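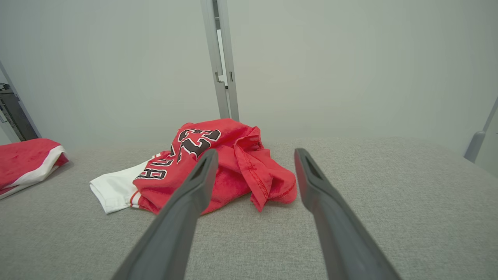 About Stirkik

Stirkik advises laundries, kit hire firms and sports clubs that are thinking of spending money on robots. We don't sell robots. We take no commission from anyone who does, and a fair share of our clients end up buying nothing at all, or buying a better trolley.

Pirjo Peltonen started the firm after nine years of signing off equipment budgets at Hotetti, a linen hire business, where she paid for two machines that never earned their floor space. Shafiq Khondokar joined her from the maintenance side. He reads the service contract before he reads the brochure.

What we look at

Cloth is awkward. A box has corners and stays the shape it was, but a jersey dropped on a table can land any way it likes, with the number upside down and half the name under a fold. Sales demonstrations tend to begin with the garment already flat. We ask to see it start from a heap, with two gripper fingers and no helping hand, and then we ask to see it again with your stock.

A full review takes 14 working days and covers 300 garments chosen by you. Please don't send us your best ones. We want the faded shirts, the shorts with the drawstring hanging out and whatever your staff complain about most.

You get a written report with the price of the machine, and also the things usually left off the quote: floor work, guarding, spare fingers, software renewals, training, and the wages of whoever stands beside it. If the supplier won't put a figure on something, we say so in the report and leave the line blank.

Who we have worked with

Clesen asked us to check a plan for a folding cell and put it off for a year on our advice. Honkanen went ahead with a smaller one. We still think their payback sum is hopeful, and they know that.

Fees

Reviews start at 2,000 euros plus travel. We take on no more than 4 at a time. The next places are in February, and we need your garment list and any supplier quotes by 11th January.

Write to Pirjo about bookings and to Shafiq about anything with a plug on it.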